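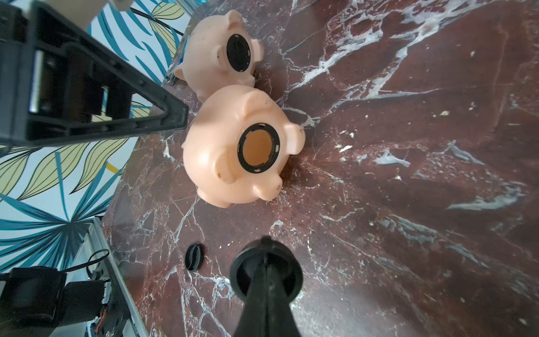 The Marwat Student Science Grants pay for real lab and field work by high school students in Sikotitz and the towns nearby. If you have a question about cells, soil, viruses, sleep, mold or anything else that lives, we want to hear it! Most of our grants are small, closer to what you'd shake out of a pink piggy bank than what a university lab gets, and we like to think of ours as the one with its plug out and the hole wide open. The next round closes at the end of February, and the questions below are the ones we get most.

Who can apply?
Any student in grades 9 through 12, alone or in a team of up to four. You don't need top grades and you don't need to be in an advanced class. You do need one teacher willing to sign the safety form.

How much can I ask for?
Individual projects can get up to $900 and team projects up to $2000. Plenty of great ones come in far below that (a yeast project last year needed $100, and the poster was a joy).

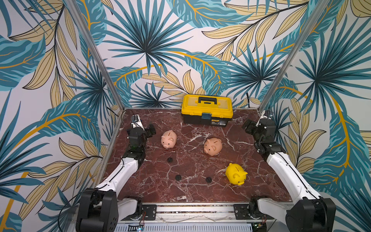

Answers by Dorothea Quill
Student Grants Coordinator
Updated Feb 28, 2023

What can the money be used for?
Supplies, lab fees, bus fare, books, shipping samples, printing. It can't be used for phones, laptops or prizes. If you're not sure, write and ask before you buy.

I have an idea but no lab. Is that a problem?
Not at all! The teaching lab at Wolau opens its benches to grant students two afternoons a week. It has microscopes, an incubator, a good centrifuge and people who love being asked things. You'll do a short safety session first, which also covers gloves, waste and what to do when something spills.

Does my project have to be original?
No. Repeating a classic experiment is a wonderful way to learn. DNA was first isolated in 1869 from the pus on used bandages, and you can do a much nicer version with strawberries, dish soap and cold rubbing alcohol. If you go this way, add a twist of your own. Try three kinds of fruit, or change the salt, and tell us what you expect to see.

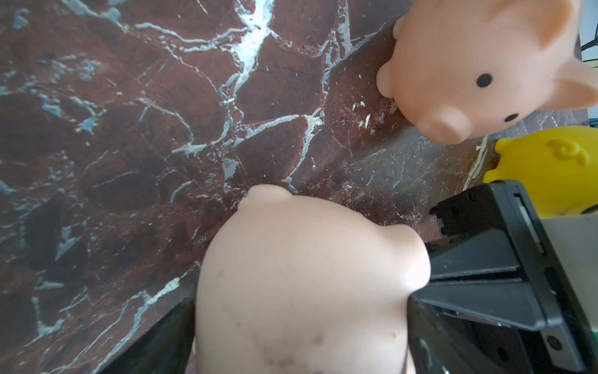
Write that expectation down before you start, too. Reviewers read the prediction first, and a wrong one never counts against you.

Can I work with bacteria or blood?
Harmless bacteria from a school supplier, yes, at Wolau only. Human blood and anything swabbed from people, no.

How do I apply?
Use the Movel form. It asks for one page on your question, a supply list with prices, and the signed safety form. Drafts save on their own, and you can edit until the deadline.

What if I'm turned down?
You'll get written comments, and you can apply again next round. Please do!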